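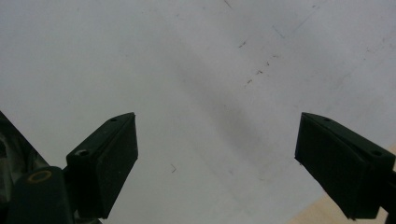
Open Day at the Folley Workshop: How a Gripper Learns to Pick Things Up

Print this page | E-mail this page

The Folley workshop opens to visitors every June. Most of the machines there are made by Zikano. School groups see one demonstration, and it is on gripping.

A gripper is the part of a robot that takes hold of things. Many grippers have two fingers. The fingers do not bend like yours. They slide together to close and apart to open.

Some grippers have no robot attached. A person holds the tool, squeezes it to pick something up, and lets go to put it down. A camera on the tool records each try. A computer then studies the recordings and looks for patterns – where the fingers were, when they closed, and how the object moved.

One recording is not enough. For the demonstration task, which is moving a cup onto a saucer, the Flargate team made 997 recordings. Each lasts about 10 seconds.

A computer does not see a table the way you do. It gets a grid of colored dots, and each dot is stored as numbers. Scuffs and scratches on a surface are stored in the same way as the object to be picked up. The computer has to work out which dots matter.

Shadows cause trouble too. A soft shadow changes the numbers even though nothing on the table has moved. For this reason, recordings are made in different light and on different surfaces.

Try it yourself: hold two rulers, one in each hand, and pick up an eraser between them. Now do it with one eye closed. Judging the distance is harder, and a robot with a single camera has the same problem.

The demonstration starts at 2 p.m. in the Nyitrai Room, which has space for 145 visitors. Please stay behind the yellow rope while the robot arm is switched on.

Comments

rulerfan: I did the ruler thing with a grape and it worked on my third try.

Class 4B: Does the computer get tired of watching?
Reply from the editor: No. It can get hot, so it has a fan.

mapleseed: We went last year. The arm dropped the cup twice and then got it.

Last updated: June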